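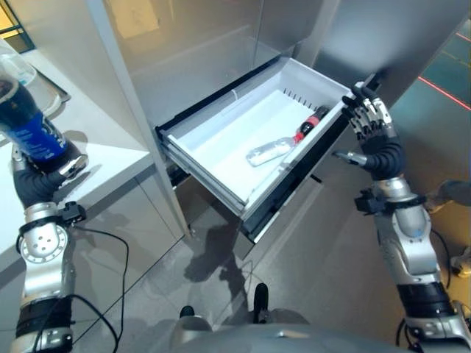 Progress report to the Ritchie fund: evening reading classes in Noketance and Provov

In this period we held classes in both towns as planned. In total 211 adults registered, and 40 of them finished the first level before September. The Provov group began two weeks late, as the school gave us the room key only after the holidays.

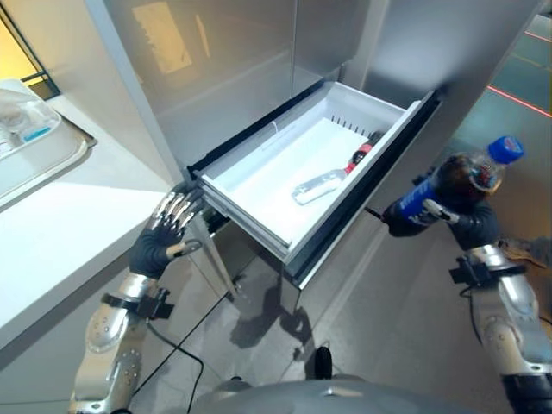 The printed workbooks from Prelumel arrived complete. Teachers say the letters are large enough, but the writing lines in unit 2 are too narrow. We have asked for a correction in the next printing. 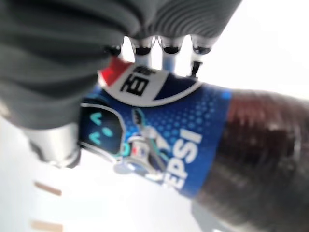

Spending is within the budget, except for bus tickets, where we are 337 over. We ask for permission to cover this amount from the printing line. In the next period we will open the second level in Noketance at 6 p.m. and look for one more teacher for Provov.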